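Home | Opinion | Letters | Archive | Subscribe

Bring back the slow checkout

Print this page | E-mail this article
3 min read
August 2023

Our Gilmartin grocery took out its last staffed lane in July. Two minutes saved per shopper, says the sign by the door. Saved for what?

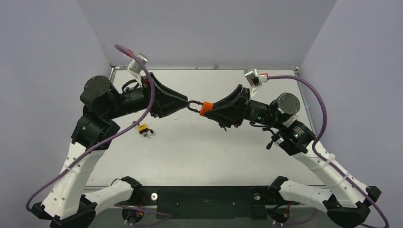
Khang Nông wrote in before I'd even finished the first draft, having heard me complain in line at the post office. His view is that I'm romantic about standing still. He's got two kids, a bus to catch, and no wish to discuss the weather with a cashier, and he'd like to know when I last shopped at six in the evening with a toddler.

Fair. Last week, as it happens, minus the toddler. I waited for a machine that wanted to know if I'd brought my own bag. I had. It didn't believe me. A kid in a vest came over, tapped a screen, left, came back, tapped again. So much for two minutes.

But say it worked every time. I'd still want the lane. My mother shopped in Cumutwood for most of her life and the talk at the register was some days the only talk she got. Same woman on the till, same questions about her hip. You can't put that on a reciept. When she missed a week, the store called her.

There's a money side too, and I'm not going to pretend I have it all worked out. The store says wages. OK. But prices didn't drop, did they? I kept my slips. 63 dollars for the basket in June, 63 dollars in August. Same stuff, and now I'm bagging it myself, for free.

Pitamham did it differently. Kept one lane, called it the chat lane, put up a plain sign. Go if you want to, skip it if you don't. Khang can have his scanner. I can have my ten minutes of somebody's vacation plans. It's open mornings only, which is stingy, but its open.

I took a petition round to the manager with 162 names on it. She was nice about it. Said she'd pass it up. Up where, I asked, and she wasn't sure. That bothers me more than the machines do, to be frank. A store where the person in charge can't say who decides.

So: one lane. One stool, one person, 20 hours a week. Start there. I'll be in it, probably holding everyone up, looking for my coupons.

Print this page | E-mail this article

Back to Opinion | Next | Top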